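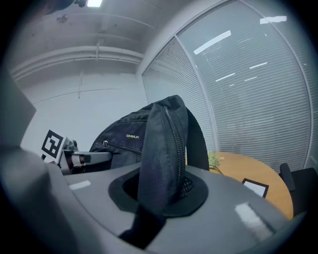
Driden has finished the first round of its bag-handling project, in which people teach robots to deal with backpacks by doing the work themselves with hand-held grippers. The company logged 1,831 demonstrations by July, 262 of them on zippers alone.

Operators hold a gripper and work on a black backpack in a small room with a round table. The recordings are then used to train a robot arm. Driden says soft bags are harder than boxes – the fabric folds and the straps get in the way.

A second round of 700 demonstrations will add remote control, with 3 operators steering arms from another room. Plurna, which makes the control software, will run that part.
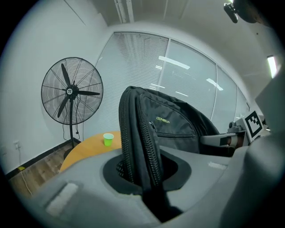

Recent items

Janjua opens parts depot
Bondadier delays warehouse arm
Plurna updates remote control software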